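Notes from the brick table
Plistport Makers' Newsletter, 10 June 2019

Well, the building bricks are out again, and I for one couldn't be happier! I brought my old tub down in February meaning to leave it for a fortnight, and it has sort of moved in (my spare room is grateful, my knees less so, as I'm forever under the table looking for the little ones).

I finally tipped the whole lot out one evening and counted, something I'd been threatening to do for years. It came to 505 bricks, and 187 of those had come from a mixed bag off the Revetti stall that I'd never properly sorted. There were bits in there I didn't recognise at all, plus a button.

The big grey baseplate has made a huge difference. Before that we were building straight on to the wood and everything slid about the minute anyone leaned on the table. Now you can set a few bricks out in a line, red, orange, white, pink, and leave them be while you think about what comes next.
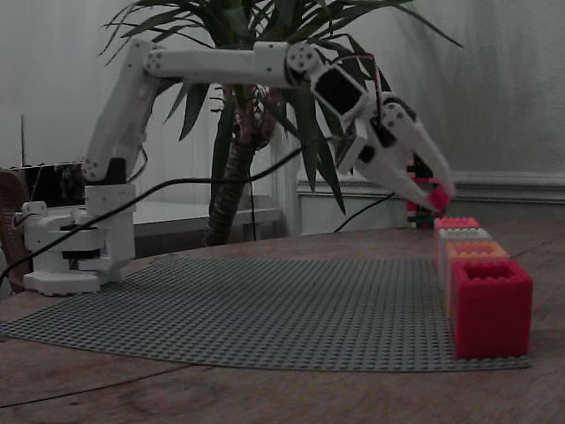 Amini wrote in to ask whether we'd considered gluing the baseplate down, as theirs at home curls up at the edges and drives everyone mad. We haven't, and I'd rather not, mainly because I like being able to turn it round to reach the far side. A night under some heavy books is what I do with mine at home. Grodmont do a thicker plate as well, I'm told, but I haven't had my hands on one yet.

Now, towers. I've got a real soft spot for the little checkered one, with its black and white and red and pink going up in turns. It's a lovely way to use up small bricks when you haven't enough of any one colour for a wall, and it's very soothing to do with a cup of tea going cold next to you. Swap the colours over on each layer, keep checking the corners, and if you go wrong take it back to the mistake straight away. I once carried on regardless for 2 more layers and it bothered me for a week.

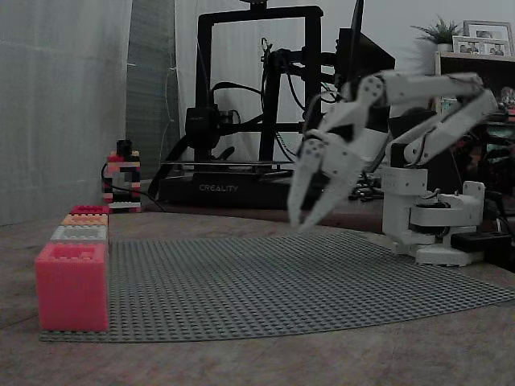 Bricks wanted

We're after white and orange most of all, any size, and small black ones if you can bear to part with them. I'd love to get the tub up to 600 by the end of the summer! Odd ones are fine, chewed ones less so. Pop them in a bag with your name on and leave them on the shelf by the door, and please do give them a rinse first.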